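September 2024. Cell log, evening.

Spent most of the day on the handoff between the planner and the controller in Privow. The bug I had been blaming on the network is in my own code. When a new action chunk arrives, the controller drops what is left of the old one and jumps to the first target of the new one, even if that target is already stale by the time inference finishes. With one arm moving you hardly see it. With both moving, one arm hitches and the other carries on.

Went back through the Uralby logs from August to see how long it has been there. It goes back to the commit where I moved inference into its own process. Before that everything blocked, so the targets were never late, only slow. I should have caught it then. The timestamps were in the logs the whole time and I was plotting against step index.

The fix is small. Each chunk now carries the time of the observation it was computed from. The controller skips any target older than now and blends the next 5 into whatever it is already following. I tried 2 first and still got a bump in the elbow velocity. Wrote a replay test from one recorded episode, 652 steps long, and ran it with artificial delay. Joint error stayed flat until the delay was longer than the chunk itself, and at that point there is nothing left to blend.

Also cleaned up the viewer so the overhead and wrist streams open from one command. The wrist streams had been drawn in whatever order they connected. They are now keyed by arm name.

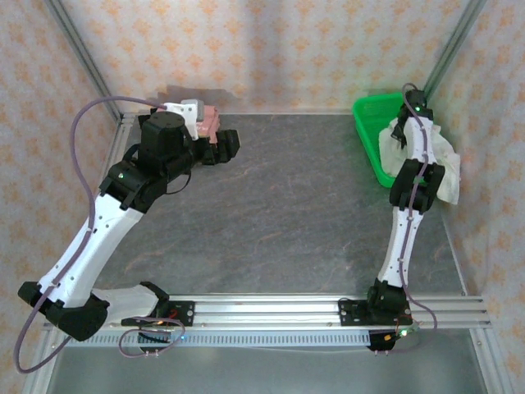 Overhead stream, both arms. 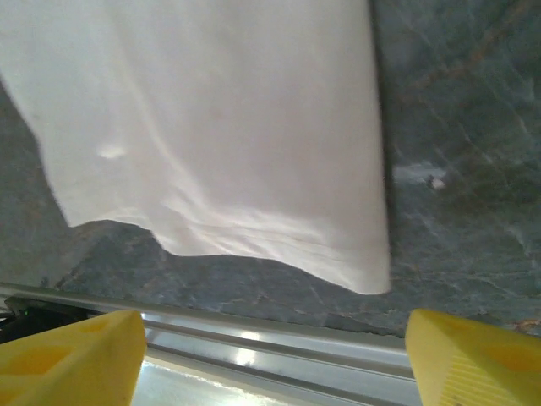
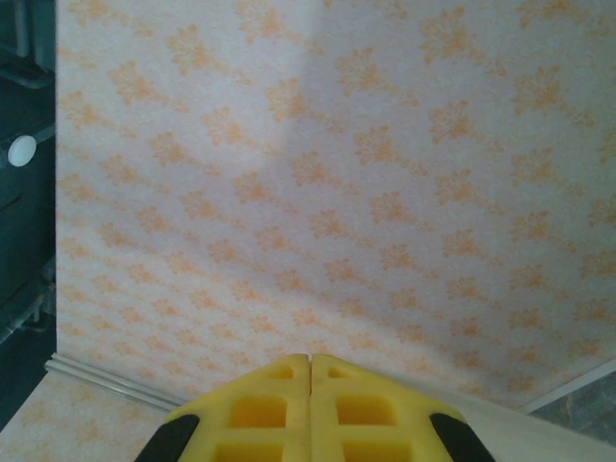

Wrist streams, yellow fingers at the bottom of each.

Posted the patch on the Prirero list before lunch and had one answer by the middle of the afternoon. Guthrie's controller does the same skip, the reply said, but it measures the delay on every cycle and feeds it back to the planner, so that the planner knows which part of its output will be thrown away. The writer thought blending alone would hide the problem until somebody swapped in a slower model, and asked whether I was logging the number of skipped targets. I wasn't. Added a counter and a warning when more than 6 are skipped in a row.

Didn't touch the planner. Passing the delay in means changing the message format, and the recorder reads the same messages. Wrote back that I would look at it after the recorder has a version field.

Tomorrow: version field first, then rerun the replay test with the counter on. Check whether the gripper command should be blended at all. I think it should just switch, but right now it goes through the same path as the joints.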